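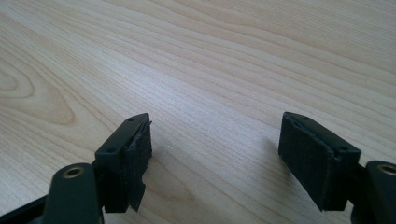
# Gremico Releases Fencombe 3, a Friendlier Way to Turn Hand-Held Gripper Recordings into Robot Motion

**SEMBIRING, September** – Gremico is very happy to announce the release of Fencombe 3, the newest version of its software for lining up, checking and replaying recordings made with hand-held grippers. The new version is open to all current customers this month, and anyone who has been using the test version over the summer can move across without losing a single saved project.

For those meeting Fencombe for the first time, a little background may help. A person picks up a pair of grippers, does an ordinary job with them, and the software works out where each gripper was, how far its fingers were open and how the two hands moved in relation to each other. The result is a motion plan that a two-armed robot can follow. It sounds simple when it's put that way, and our developers would like you to know that it has kept them busy for quite a while!

Much of the work in this release has gone into soft goods. Knitwear, towels and other floppy things have always been the hardest test for planning software, and they were at the top of nearly every wish list our customers sent in. A box keeps its shape when you take hold of it, so a planner can guess where its corners will be a moment later. A knit hat gives no such promise, and two grippers holding it from opposite sides have to be treated as one problem.

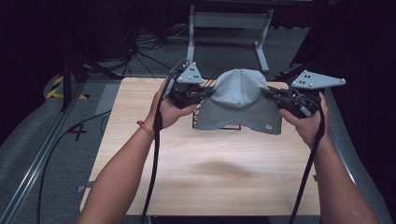 Fencombe 3 does this with a new shared timeline, which we have been calling Elanex around the office for so long that the name has stuck. Elanex ties the left and right recordings together from the first moment to the last, and it notices when one hand is waiting for the other. Earlier versions planned each arm separately and then tried to make peace between them, which worked well enough for stacking and sorting but left a good deal of hand fixing for anything made of cloth. In our own trials at Sembiring, a set of 500 two-handed recordings that used to need a full afternoon of cleanup was ready for planning in 30 minutes.

The second large change is in how the software sees the fingers themselves. Grip pads lead a hard life. They fray, their corners lift, and the outline that a camera sees at the end of a long month may be quite different from the outline it saw when the pads were new. Fencombe used to measure finger opening from the edge of the pad, and a bit of torn material hanging into the gap could throw that measurement off. The new version measures from the rigid parts of the finger, such as the housing and its screw holes, and treats the pad as something that is allowed to change.
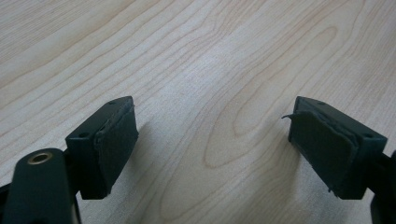
Customers who have older recordings on their shelves can run them through the new finger model as well, and we would warmly encourage them to do so. The update tool keeps the original file, writes the corrected one beside it, and marks any stretch where the two disagree so that a person can take a look before anything is sent to a robot. There is also a plain setting for skipping that review, though it is switched off when you first install the program and we would rather like it to stay that way.

Other changes in this release include:

- A calmer replay window, with both grippers drawn in the same view and a single slider to move through time
- Better tracking over bare tabletops, where strong wood grain can look much the same from one spot to the next
- A warning when a cable crosses the camera's view for long enough to affect tracking
- Project notes that travel with the recording when it is copied to another machine
- Larger text in the menus, which a great many of you asked for, and thank you for being so patient about it

Fencombe 3 is included in all current Gremico support plans. New users can try the complete program free for 60 days – the trial has no limit on the number of recordings, and plans made during that time remain yours to keep. Setup guides and a short practice project come with the download.

**About Gremico**

Gremico makes planning and perception software for robots that work with their hands. The company is based in Sembiring, where it also runs the recording room used to test every Fencombe release. Press questions, and requests to visit, are welcome at the Gremico front office between 9 a.m. and 4 p.m.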